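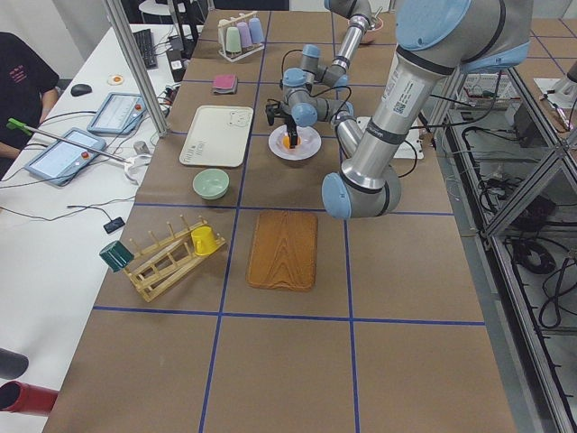 In praise of the book where nothing much happens

My granddaughter has asked for the same picture book every night since October, and I have read it so often that I could recite it in the bath, and once did. It is called The Ferry at Telldale. A woman waits for a ferry with a basket of pears, the ferry comes, she crosses, and her sister is on the other side. There you have the whole of it. No dragon, no lost kitten, no naughty boy who learns to share. I have come to think it is one of the best books for small children I have met in a long time, and I would like to say why, if you will bear with me, as I do tend to go round the houses.

I worked in a children's library for a good part of my life, under Sharada Pisharody, who had strong views and a very soft voice. She used to sort the new picture books into two piles on her desk. One was for books that wanted something from the child, and the other was for books that kept the child company. The first pile was always much the taller. It still would be, I'm afraid. I went into the bookshop in Karnden last week and nearly every cover seemed to be promising something — courage, kindness, better sleep, a love of vegetables. I have nothing against vegetables. But a four-year-old can smell a lesson coming from three pages off, and you can feel them go stiff on your lap when it arrives.

My friend Satish Pinto, who taught infants and is no fool, tells me I am being sentimental. Children need a plot, he says, and a class of them at the end of a wet afternoon needs one very badly. I grant him the wet afternoon. There are books for a crowd, with a chase and a splash and a place for everybody to shout, and I have read plenty of those aloud and enjoyed every minute. 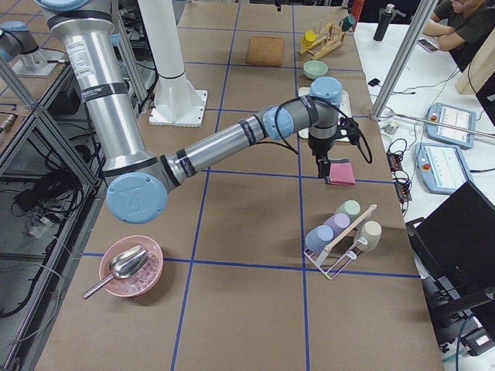

But bedtime is another matter altogether, and so is the quiet half hour after lunch. What a child does with a slow book is look. My granddaughter has found a heron in The Ferry at Telldale that I had missed entirely, standing in the reeds behind the ticket hut, and she has decided that it is waiting for its sister too. The words don't mention the heron at all. She has made that part herself, and she tells it to me a little differently each time, and I wouldn't dream of correcting her.

I do worry about how such books get made, or don't. They are hard to describe on a back cover. The copy I have says it was a first printing of 2,000, which seems a small number of pears to send out into the world. Gopinath Varghese at our reading group reckons the grandparents will keep them going, and he may be right, as we are the ones with time to dawdle.

So if you have a birthday coming up in the family, do try a slow one. Read it twice before you judge it, and let the child turn the pages, even if they go backwards. Ours goes backwards most nights, and the woman with the pears sails home again.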